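発表者用メモ 「造花の鉢を長くきれいに置くために」

話す時間は質疑を入れて四十五分。スライドは文字を少なくしてあるので、このメモを見ながら進める。括弧の中は読み上げない。

1 はじめに

こんにちは。今日は、店の受付や食卓、会議室の机などに置く造花の鉢についてお話しします。私は内装の小物を選ぶ仕事をしていて、そのうちのかなりの時間を造花に使っています。生花の話は今日はしません。比べるために少し触れるだけです。

造花というと、買ってきて置いたら終わり、と思っている方が多いと思います。実際、そうやって置かれた鉢をたくさん見てきました。葉が片側に寝たまま、花が箱に入っていたときの向きのまま、という鉢です。買ったばかりなのに古く見えます。反対に、何年も前のものでも手を入れてあれば普通に見られます。

今日の内容は、鉢の選び方、花と葉の配置、箱から出したあとの整え方、置く場所、掃除、しまい方の順です。途中で質問があれば手を挙げてください。

(ここで水を飲む。マイクの音量を会場係に確認。)

2 卓上の鉢を選ぶ

最初に大きさの話をします。卓上に置く鉢は、座った人の目の高さを超えないものを選んでください。向かい合った人の顔が隠れると、結局その鉢は机の端に追いやられます。端に置かれた鉢は袖に引っかかって倒れます。

次に重さです。造花は上が広がっていて、土が入っていないので軽い。細い葉が外に大きく張り出す型は、見た目の幅に比べて鉢がとても小さいことがあります。持ち上げてみて軽すぎると思ったら、中に重りを足します。小石でも砂袋でもかまいません。砂をそのまま入れるのはやめてください。傾けたときに出てきます。

鉢の色は、花の色のどれかと同じにする必要はありません。私はよく黄色の鉢をすすめます。緑の葉の下に黄色が少し見えていると、全体が暗くなりません。灰色や黒の天板に置く場合は特にそうです。白い鉢も無難ですが、白い天板では輪郭がなくなります。

(スライド送る。鉢の色の比較。ここは急がない。)

値段についてはよく聞かれます。今回の説明に使っているOdikの小鉢は、仕入れの時点で一つ2,263円でした。これより高いものも安いものもあります。安いものがすべてだめということではなく、安いものは葉の付け根が弱いことが多い、という程度です。付け根は店で見られます。葉を一本、根元を押さえて軽く曲げてみて、白く筋が入るようなら避けてください。

3 色のまとめ方

色の違う花を一つの鉢に入れるとき、混ぜるか、固めるか、という選択があります。均等に混ぜると、離れて見たときに何色の鉢なのかわからなくなります。小さな花ではこれがはっきり出ます。点が細かく散って、全体が濁って見えます。

ですから小花の場合は、色ごとに固めてください。淡い桃色を中央に置き、橙色を片側、赤を反対側に寄せる。これだけで形ができます。桃色は三つの中でいちばん弱い色なので、真ん中に多めに入れて、強い色にはさまれても負けないようにします。橙と赤を隣同士にすると、そこだけ重くなります。間に桃色をはさむと落ち着きます。

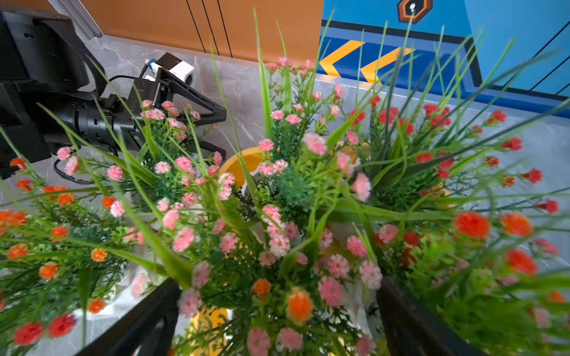
境目はきっちり線を引かないでください。橙の中に桃色が一枝入っている、赤の手前に桃色が少しかかっている、というくらいがちょうどいいです。境目がまっすぐだと、旗のように見えてしまいます。

葉は二種類あると楽です。一つは花の枝についている針のように細かい葉、もう一つは外へ伸びる細長い草の葉です。細かい葉は花の隙間を埋めます。長い葉は鉢の輪郭を作ります。役割が違うので、どちらかを減らすときは、隙間が気になるのか、輪郭が気になるのかを先に決めてください。

長い葉は全方向に出します。壁際に置く場合は後ろ側を短くしてもいいのですが、机の真ん中に置く鉢は、どこに座った人からも見えます。真上から見て、葉がどの方向にも出ているか確かめてください。横からだけ見て整えると、必ずどこかに穴があきます。

(実物の鉢を一つ持って、上から見せる。前列に回してもよい。戻ってこなければ休憩のときに回収。)

4 箱から出したあとの整え方

造花は押し縮められた状態で届きます。茎の間に紙や薄い包みが入っていることもあります。これは輸送中に花同士がこすれないようにするためのものが多いのですが、根元のほうに残ったまま飾っている方がよくいます。花の上に見えている分だけ取って、奥の分を忘れるわけです。

ただし、根元の紙が茎を支えている作りのものもあります。引っ張って茎が一緒に動くようなら、無理に抜かないでください。鉢の口から見えないところまで押し込むか、はさみで見える部分だけ切ります。

順番は、下から上です。まず外側の長い葉を一本ずつ起こして、外へ曲げます。次に中ほどの細かい葉、最後に花です。花から始めると、葉を動かすたびに花の向きが変わって、二度手間になります。

曲げるときは先をつままないで、根元に近いところを持ち、指の腹で沿わせるようにして先へ送ります。こうすると弓なりになります。先だけをつまんで曲げると、そこが折れ目になって直りません。草の葉は特に折れ目が目立ちます。

花の枝は、隣の枝と同じ高さにならないようにします。丸い小花が同じ高さに並ぶと、上から押さえつけたように見えます。いくつかを少し持ち上げて、いくつかは奥に沈める。沈めた花は無駄にはなりません。隙間から色が見えるので、奥行きが出ます。

鉢は片手で押さえるか、滑り止めの上に置いて作業してください。軽い鉢は葉を引くたびに回ります。回っていることに気づかずに、同じところばかり広げてしまうことがあります。鉢の縁に小さな紙テープを貼って、正面の目印にしておくと間違いません。終わったらはがします。

同僚のMareike Ostermannは、整え終わった鉢を一晩そのままにして、翌朝もう一度見るそうです。樹脂の葉は曲げた形から少し戻ります。私も大事な納品のときは同じようにしています。急ぎの場合は、少し余分に曲げておいてください。

(質問が出やすいところ。ドライヤーを使ってよいかと聞かれたら、弱い温風を離して当てる、必ず目立たない葉で試す、と答える。)

5 置く場所

天板の話をします。石の天板、たとえば灰色の大理石調のものは、造花がよく映えます。模様が静かで、細い葉の線がはっきり見えるためです。木目の強い天板では、細い葉の線と木目がぶつかります。その場合は葉の少ない鉢にするか、無地の敷物を一枚はさんでください。

石の天板では傷に注意します。陶器の鉢の底は、焼いたままでざらついていることがあります。引きずると線が入ります。底に薄いフェルトを貼ってください。フェルトは丸く切って、鉢の底より少し小さくします。大きいと縁がはみ出して、ほこりがつきます。

窓際は、色の落ち方が違います。赤と橙は先に薄くなることが多く、桃色はもともと淡いので変化がわかりにくい。結果として、片側だけ色の抜けた鉢になります。窓の近くに置く場合は、月に一度、鉢を半分回してください。均等に落ちれば、意外と気になりません。

台所の近くは油がつきます。油のついたほこりは、払っても落ちません。火を使う場所からは離すか、置くなら洗える素材のものだけにしてください。洗えるかどうかは札に書いてあるはずですが、札は捨てられがちなので、買ったときに鉢の底に書いておくと助かります。

空調の吹き出し口の真下も避けます。長い葉がいつも揺れて、根元が弱ります。

6 実際の例

二つ紹介します。

一つ目はDaslowという食堂です。席ごとに小鉢を置きたいという相談で、全部で144鉢を用意しました。このとき失敗したのは、全部を同じ形に整えようとしたことです。担当のArnout Claeysと二人で見本を作り、そのとおりに並べたのですが、店に入れてみるとかえって不自然でした。同じ角度の葉が、奥までずっと続いて見えたのです。結局、一つおきに鉢を回して、花の高さを変えました。最初から、色の配置だけ決めておいて、形は任せればよかったと思っています。

(写真は見せない。先方の内装が変わっているため。)

二つ目はFakhouryの受付です。大きな鉢を一つ置いていたのを、小さな鉢三つに分けました。受付の台が細長く、大きな鉢では書類を書く場所がなくなっていました。三つは同じ黄色の鉢で、花の量だけ変えています。いちばん多いものを壁側、少ないものを来客側に置きました。受付のRoos Prinsさんからは、掃除のときに片手で持てるようになって楽だと言われました。見た目のことしか考えていなかったので、これは参考になりました。

予算の目安としては、入れ替えの材料費が約4,000円でした。フェルト、重り、滑り止めを含みます。鉢と花は別です。

7 掃除

いちばん質問の多いところです。

普段は柔らかい刷毛で払うだけで足ります。化粧用の大きな刷毛でもかまいません。上から下へ、花、葉、鉢の順に払います。整えるときと順番が逆なので、混同しないでください。丸い小花はほこりが中に入りやすいので、刷毛を回すように当てます。

針のような細かい葉は、刷毛では取りきれません。送風機があれば弱い風で飛ばします。なければ枝を指で軽くはさんで、振るわせてください。屋外か、浴室でやるのがいいと思います。

濡らした布は長い葉だけに使います。根元を持って、先に向かって一度で拭く。往復させると葉が抜けます。小花を濡らすと、接着したところが外れることがあります。外れた花は捨てないで、小袋に入れて鉢と一緒に取っておいてください。あとで付けられます。

(抜けた葉の戻し方を実演。接着剤は透明で乾きの遅いもの。手袋を忘れない。)

鉢の縁は見落としやすいところです。葉の陰になっていて、上から少ししか見えません。黄色や白の鉢はここに灰色の線が出ます。葉を片手で寄せて、綿棒で一周拭いてください。

8 しまい方

季節で入れ替える方向けです。袋をかぶせて棚に置くのが簡単ですが、袋の口を縛ると葉が上にまとまって癖がつきます。口は開けたまま、上から不織布を一枚かけるだけで十分です。

箱に入れる場合は、鉢の部分を固定して、葉には触れないようにします。箱の底に、鉢の大きさに穴をあけた厚紙を敷きます。Ukdenの箱にはこれが初めから付いていますが、厚紙で作っても同じです。

積み重ねる場合は上の箱を軽くしてください。Cyrill Ederの倉庫では、箱の側面に花の色を書いた紙を貼っています。品番より早く見つかるとのことで、私たちも一月からそうしています。

9 質疑

想定している質問です。答えは短く。

生花と混ぜてよいか。混ぜられますが、造花の茎の針金が水で錆びます。水に入る部分は覆ってください。

香りをつけてよいか。花に直接吹きつけないでください。染みになります。鉢の中の見えないところに香りの袋を入れます。

一鉢に何色まで入れてよいか。小花なら三色まで。四色目を入れたいときは、鉢をもう一つ用意するほうがきれいです。

処分の方法。針金と樹脂を分けるかどうかは自治体で違うので、それぞれ確認してもらう。

(時間が余ったら、Mutua Rashidiの作った葉の長さの見本を回す。足りなければ8を飛ばして配布資料を見てもらう。実物の鉢は最後に希望者に触ってもらってよい。はさみは片づけておく。)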